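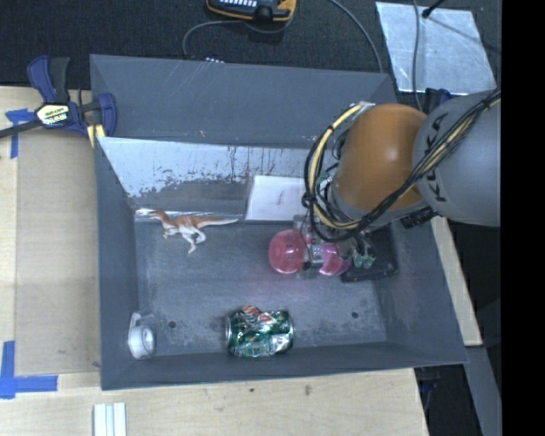

Arts and Exhibitions

Bullier print archive goes on show at Ulton after years in storage

Visitors to the Ulton gallery will be able to see a large part of the Bullier print archive from February, when the first of two linked exhibitions opens in the upstairs rooms. It has been a long wait for those of us who remember the old Bullier workshop on the quay, with its smell of ink and its windows propped open in all weathers, and it is a real pleasure to be able to write that the date is finally fixed.

The archive holds 2,695 sheets in all, most of them linocuts and woodcuts, together with a smaller group of lithographs and a drawer of hand-coloured proofs that had never been listed before. They were made by the artists who shared the Bullier workshop in its busiest decades, and they cover just about everything that went on in the town - market mornings, herring boats, chapel outings, the flooded allotments, dances at the old drill hall and a good many portraits of people whose grandchildren still live a few streets away.

The prints were left to the town when the workshop closed its doors, and for a long while they sat in plan chests in a council store, safe enough but very hard to visit. The Seltomero fund, which helps small collections across the county, agreed last year to pay for the sheets to be cleaned, mounted and photographed. That work is now finished apart from a handful of oversized posters, which have been folded so many times that they need a little more patience.

The opening exhibition is called Ink on the Quay and brings together 73 prints chosen to show the workshop's early years. Anyone who knows only the famous harbour posters may be surprised by how quiet some of it is. There is a lovely run of small woodcuts of kitchen tables, no bigger than a paperback, in which the grain of the block has been left to do most of the work, so that a plain cloth seems to ripple as you move past it. Next to them hang the bolder linocuts, cut in a hurry and printed in two colours at most, that were pasted up along the railway fence to advertise concerts and public meetings.

A good deal of thought has gone into the hanging. The gallery has kept the walls a soft grey and has put the prints at a height that suits children and wheelchair users as well as the rest of us, and the labels are in large type with the titles first. Several of the original blocks will be shown in cases beside the sheets printed from them, which makes it much easier to understand how the thing was done, particularly where a block was cut again for a second colour and you can trace one shape sitting inside another.

One of the nicest surprises of the cataloguing was a group of prints signed only Juška. The name does not appear in the workshop's rent books, and the style is unlike anything else in the chests: tall, narrow sheets, full of birds and rooftops, with great stretches of black broken by the thinnest of white lines. The gallery would dearly love to hear from anybody who can help with this. If you have a print with that signature at home, or remember the name being spoken of, please do leave a note at the front desk or write to the gallery's post box. A whole wall has been given over to the Juška sheets, and they look very handsome together.

The second exhibition will follow in the summer and will take the story on to the larger posters and the workshop's teaching. Evening classes ran there for years, and the archive includes pupils' work alongside that of the regular members, often printed on the backs of spoiled sheets to save paper. Some of those pupils went on to teach art themselves, and more than one school in the district still has a press that was bought second-hand from the Bullier sale.

A book goes with the show. It runs to 4,000 copies, is priced at cost, and reproduces every print in the first exhibition at or near full size, along with a short history of the workshop and a very useful explanation of the different methods for those who (like your correspondent) have never quite kept them straight. Copies will be on sale in the gallery shop and at the town library.

There will also be printing sessions in the ground-floor studio, led by the gallery's own teaching staff, using a restored hand press from the workshop. Each session lasts two hours and everyone goes home with a print of their own. No experience is needed, but old clothes are a very good idea - the ink does not come out. There are 50 places in total for the first month and these need to be booked ahead, either in person or by telephone.

Entry to the exhibition is free, with a box by the door for anyone who would like to put something towards the upkeep of the collection. The gallery opens at 10am and closes at 5pm, with last entry half an hour before closing. The lift to the upstairs rooms is working again, and the tea room will be serving throughout, including the cheese scones.

Prints not on display can be seen by appointment in the new study room, which has space for four readers at a time. Requests should give the catalogue number where possible, and lists are kept at the front desk.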